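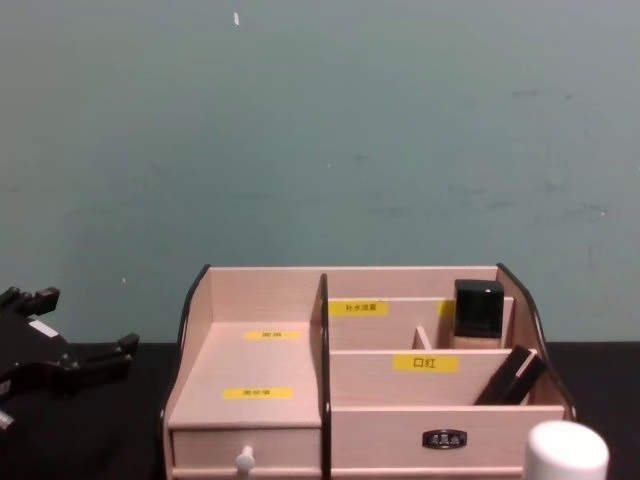 Desk tidying before the new year: keep the paper or scan the lot?

jondolwood
10 December 2025
Ok so I've finally got a wooden organizer on the desk, two sections with a divider up the middle, and now I have to decide what deserves to live in it. I've got 191 bits of paper in a shoebox (yes I counted, it was raining). Warranties, vet bills, a colouring page from my niece, bank letters from before we moved. My plan is to scan everything and shred it. Talk me out of it?

seltosska_96
Don't shred the warranties! I had a kettle die in August and the store wouldn't look at my scan, they wanted the original receipt. Took me two trips and a lot of grumbling at the counter.

maplegrump
Which store though? I've never once been asked for paper. I scanned everything years ago, binned it, and my favourite part is that I can search for "dishwasher" and there it is.

seltosska_96
Little independent place. Sure, the big chains have you in their system, but not everybody buys from the big chains.

tarawneh
Thermal receipts fade anyway, so by the time you need the paper it's a blank strip. Scan those the day you get them. I'd keep anything with an ink signature, plus anything to do with the house.

jondolwood
Oh no, I just went and looked and half of mine are already grey. Ok, receipts get scanned tonight. What about the bank letters?

maplegrump
Shred. The bank has them.

tarawneh
Check before you do. Mine only goes back so far online, and I needed an old statement for a tax thing and had to pay for it. Still cranky about that.

maplegrump
Fine, download what's there first and THEN shred. I still say a shoebox is where paper goes to be forgotten.

skolia
Keep the colouring page!! Put it on the fridge.

jondolwood
The colouring page was never in danger, lol. Does anyone have a cheque book they still use or can that go too?

seltosska_96
I use mine for the piano teacher. Keep it.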